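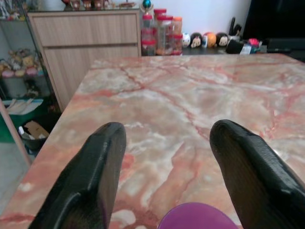
Zimico pressure transmitter reads high at zero

dkessler_68
Replaced a gauge transmitter on our boiler feed line with a Zimico 4-20 mA unit. Vented to air, the display shows 6 psi. Loop supply is 24 V. Bad sensor?

loopcheck
Check the range in the menu first. Ours shipped scaled for bar.

Hollisia
I'd send it back. A new one should read zero.

loopcheck
Disagree. Mounting position shifts the zero on these. Do a zero trim with the vent open.

dkessler_68
Trimmed it, now 0. Will check again after 8 hours.

Hollisia
Still more than I'd accept out of the box.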